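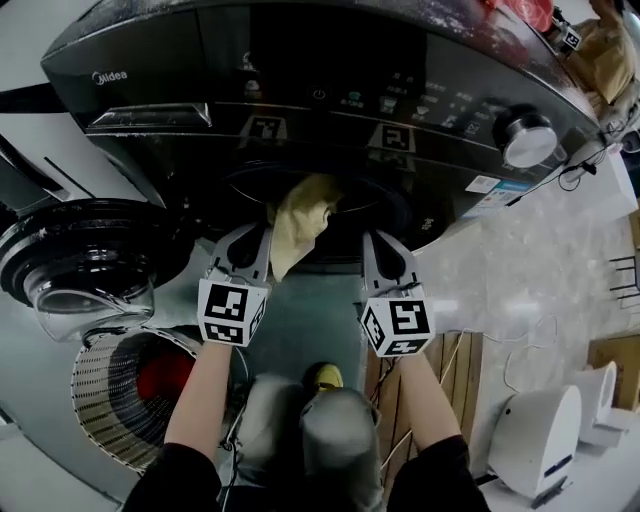

Stendix Washer Drain and Fill Hose Kit

Item 265
In stock at the Catterall warehouse

Product details

The Stendix kit replaces the two hoses on a front-loading washing machine: the fill hose that brings cold water in and the drain hose that carries used water out. It is sold as a set so that both can be changed at the same time. Most people call us when one hose has started to leak, and the other is usually the same age.

The fill hose is 200 cm long, with a straight fitting at the tap end and an elbow at the machine end. The elbow lets the machine sit closer to the wall. Both nuts are plastic and are meant to be tightened by hand. Two rubber washers are already seated in the nuts, and a spare pair is in the bag.

The drain hose is gray corrugated plastic and is also 200 cm long. The machine end is a soft rubber cuff that pushes over the outlet and is held with the steel clamp in the kit. The other end fits a standpipe or a sink spigot. A plastic hook is included for hanging the hose over the edge of a laundry sink.

What is in the bag

Fill hose, 200 cm
Drain hose, 200 cm
Steel clamp
Hose hook
Spare rubber washers
Instruction sheet

Will it fit my machine?

The fill hose fits a standard 3/4 inch threaded inlet. If your machine has separate hot and cold inlets you will need a second fill hose, sold separately as the Stendix Single. The drain hose fits machines with an outside outlet on the back panel. On many front loaders the drain hose runs inside the cabinet to the pump. Those machines need the panel taken off, and the Boderlow long drain hose is usually the better choice. Look at the back of your machine before ordering. If you are not sure, send us the model number from the rating plate and Nabila Sutanto in the parts office will check it for you.

Fitting

Unplug the machine and close the tap. Put a towel and a shallow pan under the connections, as there will be water left in both hoses. Unscrew the old fill hose at the tap first, then at the machine. Clean any grit out of the small screen in the inlet before putting the new hose on. Tighten the nuts by hand and do not use pliers.

Slide the clamp onto the new drain hose before pushing the cuff over the outlet. Keep the highest point of the hose at the height given in your machine's manual. Do not push the free end deep into the standpipe or tape around it.

Open the tap slowly, check both ends of the fill hose with a dry tissue, and run a short rinse. Check again after 10 minutes, and once more the next day.

Care

Do not let the hoses kink when you push the machine back. Close the tap if you will be away for more than a few days.

Delivery and returns

Orders placed before noon on a working day leave the warehouse the same day. Unused kits can be returned within 10 days in the original bag. We cannot take back hoses that have been connected. For trade orders, write to Herman Rondonuwu at the Catterall sales desk.

Related items

Stendix Single fill hose
Boderlow long drain hose
Vida tap adapter

Page updated 4 July 2021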